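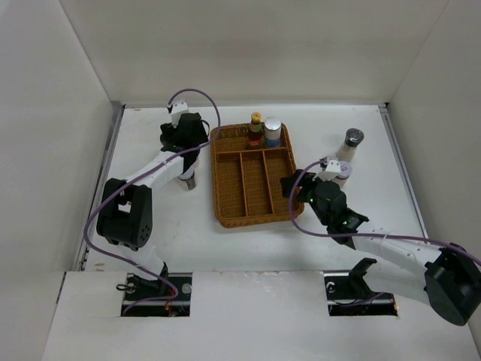 Tray sorting setup, both arms in, two items in the long compartment

Two arms, one tray: how many demos before I train?

Posted by Jurno

Hi all. Doing a tray filling task, two arms, teleoperated. Small bottles and tubs go into a wicker tray with dividers, one long compartment at the top and three narrow ones below. I've got 269 episodes so far and trained on those last night. Policy is rubbish. Left arm mostly ok, right arm goes to the item, hovers, then sort of drifts off. Sometimes both arms go for the tray at the same time and I have to hit stop.

Do I just need more? Or is it how I'm recording them? I start every episode with the tray in the same place, items roughly where I fancy. Same person driving throughout (me). Not keen on doing another thousand if the first lot are no good.

Azucena Quintero

More will help but look at what you've got first. Play back twenty or so and watch only the right arm. Bet you pause before closing the gripper. I did this on ours, the pauses were all over the data and the model learnt to wait. We cut the still bits out, retrained on the same episodes and it was a lot better, no new recording at all.

Other things, in no order:
- move the tray a bit each time. few cm, small turn. if it never moves the arms learn the spot and ignore the tray
- decide which arm goes first and stick to it. if you swap about when driving, it cant tell whose turn it is, thats probably your both-at-once problem
- same compartment order every time, at least to begin with
- bin the fumbles where you drop something and end the episode. Keep the ones where you drop it and pick it up again, those are gold

We stopped at 642 for a similar job, fewer compartments though. Check the cables as well, if they loop over the wrist they can tug a bit and your hand corrects for it without you noticing.

Skerix

just record more. i had 1273 and it worked fine

Grube

Agree with Azucena on the pauses. Would add, hold back a few item positions you never record and test only on those, otherwise you wont know if its learning or copying. And take breaks, my driving after an hour is noticably worse and it all ends up in the set. I'd trim, retrain, then go up to 600 and look again.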